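Fault Technician (Hand-held Grippers), fixed term

Jornlow is looking for a technician to find out why our hand-held grippers keep losing their hold, and to put it right. The post is based at our Liditz workshop, with regular visits to the homes where the grippers are used.

What went wrong

In September we withdrew 17 grippers after repeated reports of fingers failing to close fully or opening under load. We have 131 fault reports on file. Most concern dropped cloth, but 2 describe fingers closing after the user had let go of the control. Those are being treated as safety matters. No one was hurt.

Work in the homes is mainly handling cloth and clothing on beds. Operators often use a gripper in each hand, so a late or uneven grip on one side matters more than it would on a bench.
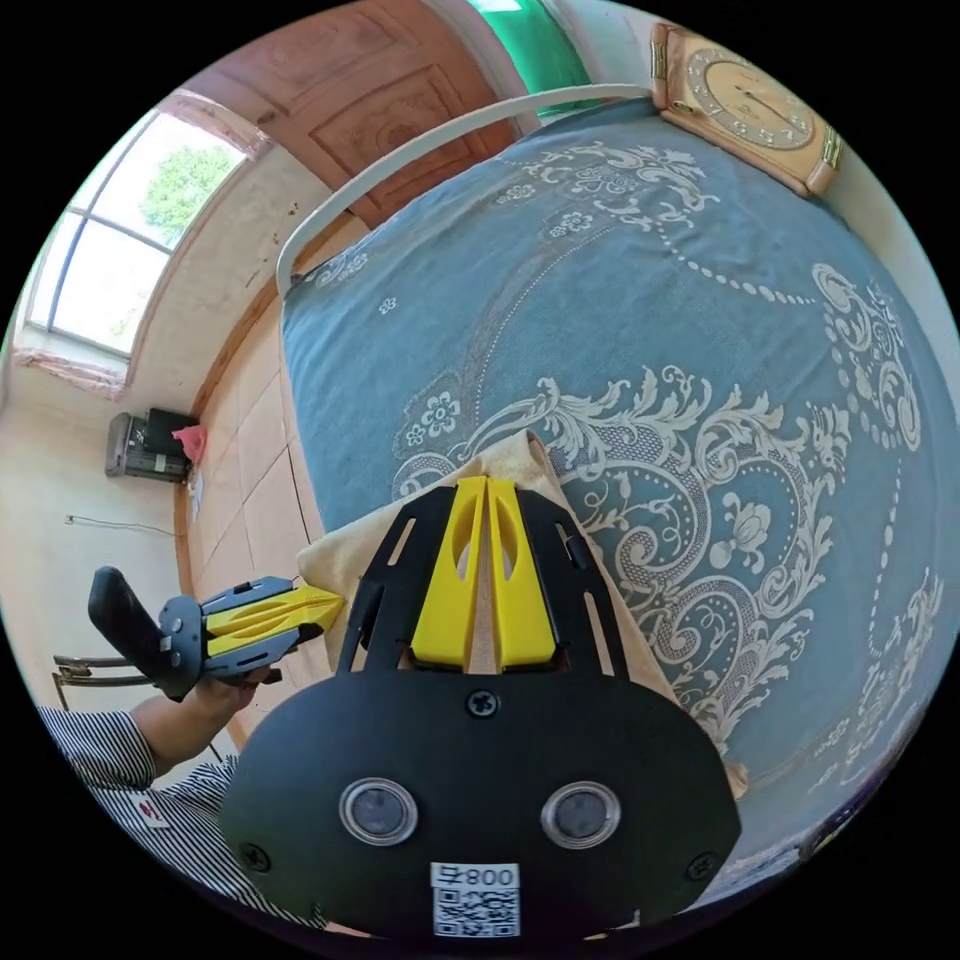
Yellow gripper fingers on a beige cloth, with a second gripper held at the left.

The work

You will go through the fault reports, visit operators and try to reproduce each fault with the same kind of fabric. Early checks by Dénes Takács point to wear in the finger linkage – but this does not explain the late closing, and we would like someone to start again without assuming a cause.

You will also rewrite the daily check. The present one tests an empty gripper, and several of the withdrawn units passed it. The new check must include a hold test on folded cloth. 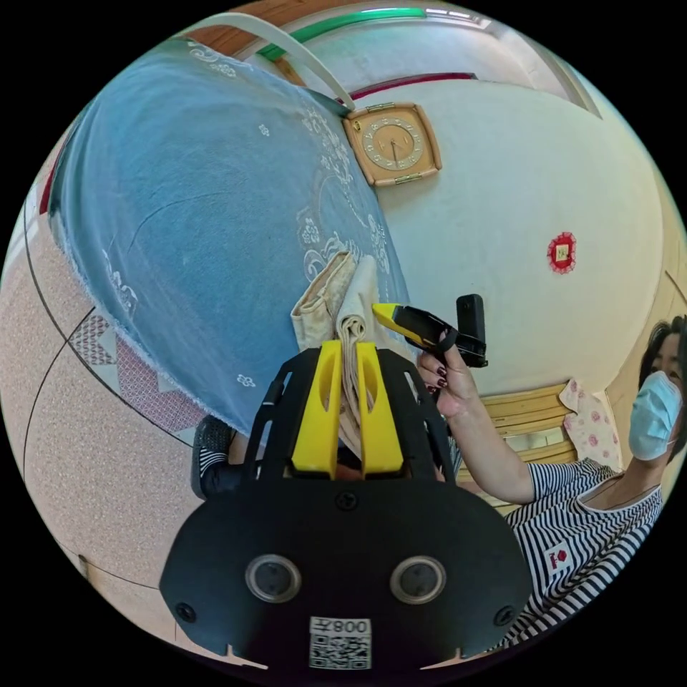

Folded cloth held between the fingers of a gripper.

What we ask for

Experience of fault finding on small mechanical or electrical equipment. A degree is not needed.
Clear written notes that an operator can follow.
Willingness to stop work on a unit when you are not sure it is safe. You will have the authority to do this from your first day.
A driving licence.

Terms

Full time, fixed term, with a relocation payment of 2,000 euros where it applies. You will report to Yaa Kyei, who leads on safety.

To apply, send a CV and a short account of a fault you have traced to Engelbert Ruchti at the Liditz office. Interviews include a practical session with one of the withdrawn grippers, starting at 9.30 am.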